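**Glossy wood table, mouse pad creeps toward the edge. How do I stop it?**

Posted by dulach_desk

I work at a brown wooden table set up in a hallway. The finish is glossy and the front edge is rounded. The mouse pad migrates forward during the day and by late afternoon it overhangs the edge by 3 inches. I have wiped the underside with a damp cloth twice. Tape is not an option as the finish marks easily. The table also collects clutter, and I would like a layout that leaves the pad enough room.

The table is 79 inches long. I can move everything except the chairs.

---

**Reply from grurkstead_mike**

get a bigger pad. mine is from Honville, never moves

---

Two separate problems, so take them separately.

Slip: a gloss finish holds a film of polish and skin oil, and a wiped pad picks it up again within hours. Clean the table, not only the pad. Use a drop of dish soap in warm water, then plain water, then dry with a lint-free cloth. Wait 10 minutes before putting the pad back. If it still creeps, cut a piece of open-weave shelf liner slightly smaller than the pad and lay it underneath. Check the liner's label first, as some types stain lacquer.
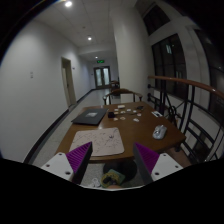 dalen_workbench

Layout: the pad is beige with a faint map-like line pattern and lies near the front edge, while the mouse is over on the right part of the table. Pick one place for both. I would move the pad back 9 inches so that the forearm rests on the flat part of the table and not on the rounded edge. A sleeve dragging over that curve pulls the pad forward with every stroke.

The small white and cream cards or tiles take up the middle. Put them in a shallow tray. The closed laptop on the left can be squared up with the back edge, which frees almost a third of the depth. On the floor, move the yellow-green bag away from the trash bin before something in it gets thrown out.

Edit: if the liner leaves a grid imprint, lift it weekly and wipe under it.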